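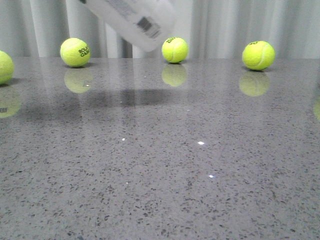 How do you keep tennis balls from taking over a small house? Give them one home near the door, and empty it before you buy more.

That was the first thing I asked Marietjie Gumede, and she had her answer ready before I'd even sat down. She coaches beginners at the Mitance courts and stores everything at home, so I figured she'd know.

"I had 400 at one point," she told me, laughing. "They were under the couch! I'd vacuum and one would come rolling out at me."

Her big clear-out was in April, and it took 17 days (she was working evenings, so go easy on her). Every ball got the same test: drop it from shoulder height and see if it comes back up past the waist. The dull ones went to a neighbor with dogs.

I asked about containers, because I'm a container person. She likes plastic you can see through a little. "If I can't tell what's in it, I'll never open it," she said. Lids she can live without.

And the sorting itself? Always on the counter, never on the floor. "My back is 52 years old and my counter is the right height. They roll, sure, so I go slow."

She still has more than she needs, and she knows it. When I left she tried to hand me a bag of them. I took two.

By Vy Khương
Jul 26, 2020

Home | Rooms | Storage | Talk to Us

Comments

Kerstin Lie: We have the same problem with golf balls. Does the drop test work on a rug?

Bonifacio V.: Old ones go on chair legs at my place, quiet as anything.

Anel: 400!! I feel so much better about my garage.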